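A Sunday at the Menolham Snack Fair
5 min read

I took the early bus out to Menolham for the snack fair, which fills the old grain exchange for one weekend every October. The doors open at ten. By a quarter past, the line for the ticket desk had reached the bicycle racks, and most of the people in it had brought empty bags.

The fair had 106 stands this year, spread over the main hall and the two long side rooms. The main hall is mostly importers and wholesalers, with price lists pinned to the front of their tables. The side rooms are quieter and better for anyone who wants to sit down. A board near the entrance gave the Saturday attendance as 2,774, and Sunday felt at least as full.

I started with Belach, who bring in crackers and dried fruit and had the corner nearest the door. They were selling by the case only until noon, so I took a price list and moved on. Potgieter had a bigger stand opposite, with jars of pickled vegetables on one side and licorice on the other. The licorice was very salty. I bought a bag of the milder kind and ate half of it before lunch.

The part I had come for was the mixed-box room, on the left past the stairs. Pratska runs it. The tables are covered with flowered cloths like somebody's dining room, and the snacks are small wrapped portions, sweet and savory mixed together, many of them from Chinese makers. The idea is to make up an assortment and pack it in a gift box. There is a flat price by box size, and the lid has to close.

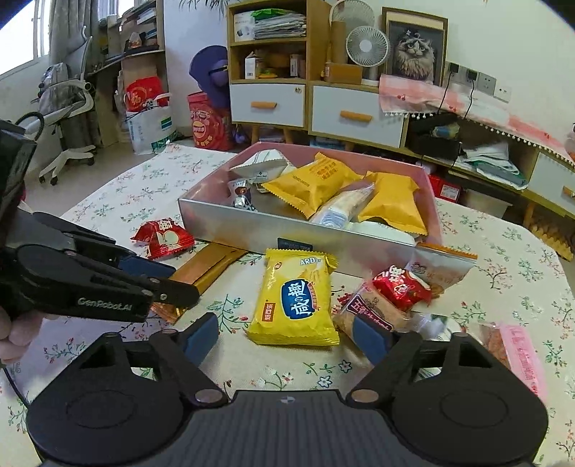 Wrapped snacks on one of the flowered tablecloths, with a bright yellow packet in the middle.

I can't read Chinese, so I went by color and by whatever showed through the clear wrappers. That works up to a point. Pratska had put out a printed key listing 278 different items, in the order they were delivered, and it took me a long time to match a packet in my hand to a line on the sheet. Grouping it by sweet, salty and spicy would have helped. The staff were patient about questions, though there were only two of them for the whole room.

Packing a box well is harder than I expected. I began with the flat things on the bottom and ran out of height. A woman across the table stood her tall packets along the back first and filled in toward the front, so I emptied mine out and copied her. The pillow-shaped packets are the difficult ones. They are full of air, they slide, and pressing on them only moves the problem to another corner. Foil-wrapped pieces are good for the gaps.

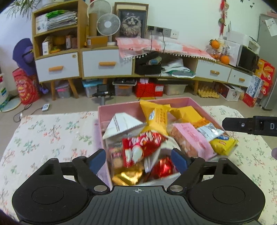

I had wanted a fair split between sweet and spicy and ended up with more spicy, mainly from picking up the small meat-colored packets at the end when space was tight. The medium box came in just under the limit of 300 grams for the lower price, after I took out one packet and swapped it for something lighter. There is a scale by the till — use it before joining the line, not after.

Lunch was soup and a roll from the counter in the back hall. The seating there is still too small for the crowd, as it was last year, and people were eating on the stairs. The coffee had run out by one.

In the afternoon I went back to Belach for two bags of dried pears, now sold singly, and looked in on the second side room, which was mainly tins and packaging supplies. I left at three. The bus back runs once an hour on Sunday and stops across the road from the exchange, next to the pharmacy. Tickets for the fair are cheaper if bought ahead, and bags can be left at the coat check for a small charge.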